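Assunto: Re: [jogos-lista] Paciência diária e memória

Em 19 de outubro, Apinya Nuchit escreveu:
> A Jodeo diz que 8 semanas de paciência melhoram a memória.
> Testaram 39 pessoas. Alguém mais se animou?

Apinya, eu não me animei. São 39 pessoas, sem grupo de controle, e quem pagou foi quem vende o aplicativo. Em julho já tinham prometido a mesma coisa com o xadrez.
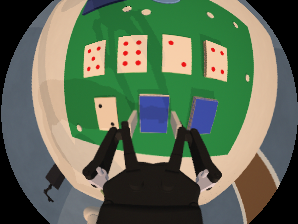 Cartas vermelhas no feltro verde.

Jogo porque gosto, e continuo esquecendo onde deixo os óculos. Se alguém tiver o artigo completo, mande; o resumo não diz nem como mediram.

Janaína Araújo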